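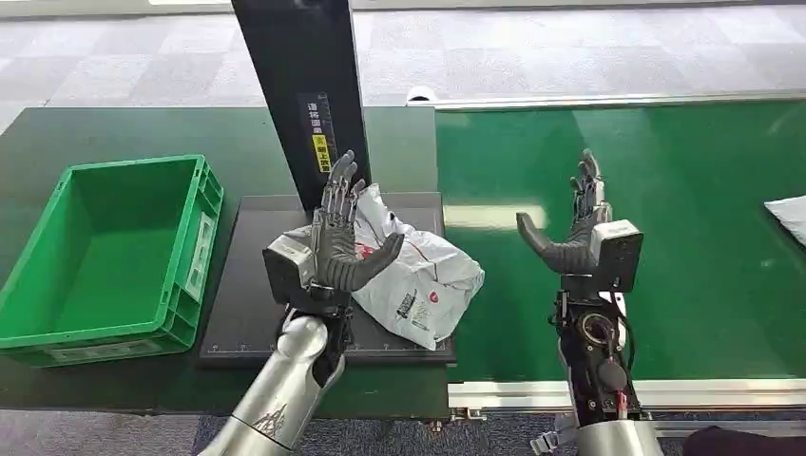 Green crate on the workbench, next to the flat black platform.

Stendon Allotment Words

Hello! I'm Leire Carrasco, and this is the readme for my word list of things people say on allotments. It started as a few scribbles in the back of a seed diary and got out of hand over one wet April, when I was stuck in the shed with a flask and two neighbours arguing about what you call the bit of path between beds. (One said "the alley", the other said "the trod", and they still haven't settled it.)

What's in it

There are 869 entries in the main file. Each one is a word or phrase, what the speaker told me it meant, a sentence using it, and which site I heard it on. The sites are Stendon, Gallardo Lane and the little one behind the Cotico works, which has the best soil and the worst gate.

Most of it is everyday stuff: tools, weather, pests, kinds of mud. I was surprised by how many words there are for mud. Then there's a good chunk about sharing and borrowing, such as "a lend-and-lose" for a tool you don't expect to see again, and a smaller pile of rude names for slugs, which I've left in and marked with an R in the notes column so you can filter them out if you're using this with a class.

Files

words.csv is the main list
sites.csv has a line for each site, with the short code used in words.csv
ilex.txt is my notes on the Ilex spellings, see further down
old/ is the first version, 400 entries, full of typos, kept for sentimental reasons

Columns in words.csv

word: as close as I could get to how it was said
meaning: in the speaker's own words where I had them, otherwise mine
example: a sentence I heard, tidied up a bit
site: ST, GA or CO
age: a rough band, blank if I didn't like to ask
notes: anything else, including the R for rude

Spelling

Oh, this was a headache. Hardly any of these words have ever been written down, so I borrowed a system from Ilex, a dialect newsletter I used to get through the post. It's friendly enough once you're used to it, but it does odd things with long vowels, so "moody" (the sticky kind of mud) looks wrong every time I open the file. If you search and get nothing, try doubling the vowel!

Things to watch out for

I only wrote down what I heard, and I mostly go on weekday mornings, so retired people are in here far more than anybody else. Gallardo Lane is thin as well because the bus is hopeless. Please don't use this to say how a whole county talks.

There are 8 entries where two people gave me flat opposite meanings. I've kept both and put "disputed" in the notes.

No surnames are in the data and I took out anything that pointed at a particular plot. Everyone knew I was writing things down (the notebook is bright orange, you can't miss it).

Using it

Help yourself. Teaching, crosswords, pub quizzes, proper research, all fine by me. A mention would be lovely. If you fix a mistake, send it back and I'll put it in.

Changes

Version 2, 3rd July: added the Cotico site, split pests from weather, fixed the commas that were breaking the example column in some spreadsheet programs.

Still to do: recordings, if I can find someone with a decent microphone who doesn't mind getting up early.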